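Cable handling by robots

Cable handling is a group of manual tasks in which a flexible cable is picked up, straightened, guided along a path and plugged into a port. In robotics it belongs to the manipulation of deformable objects, together with folding laundry, tying knots and making a bed. It is often used as a test for the question of whether general-purpose robot arms can already do everyday chores in homes, offices and small workshops. As of August 27, 2021, the usual answer among specialists is "in part".

Difficulty

A rigid object, such as a cup, keeps its shape when a gripper closes on it. A cable does not. When one end is moved, the rest bends, twists or slides, and the robot must guess the new shape from its cameras. The cable also hides parts of itself, and the fingers hide the connector at the moment when a good view is most needed.

The last step, insertion, brings a different problem. A network plug fits its port in one orientation only, and an error of a millimeter is enough to block it. People solve this by feel. Many robot grippers have no sense of touch in the fingers, so the arm has to move slowly or search with small motions.

Two-arm methods

Most recent systems use two arms. One holds the connector, and the other holds the cable a little behind it, so that the free length does not pull the plug to the side. The second arm can also slide along the cable to find its end, a motion known as tracing.

Refilwe Modise and Indrek Bite described a trial of this method on the Mirkik platform. Of 294 attempts to plug a patch cable into a switch, 72 succeeded without human help. Most failures happened during regrasping — when the cable passed from one gripper to the other — and few during the insertion itself. A later version, trained on 2,002 demonstrations by human operators, reached 85 successes in the same number of attempts. Janelle Ignacio has criticized the comparison, as the second trial used a softer cable.

Use in practice

In factories, wire harnesses are still assembled mostly by hand. The manufacturer Zariņš uses robot arms to press cables into clips, but the cables arrive already straight and held in a fixture. Household use is further away. Behind a desk or a television the space is narrow, the light is poor and several cables may be tangled together. Sigita Grīnberga considers untangling a harder problem than insertion.

See also: Deformable object manipulation; Wire harness; Bimanual robot

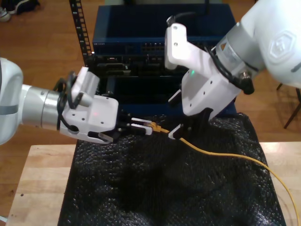
Two robot arms holding a yellow cable, with network equipment behind them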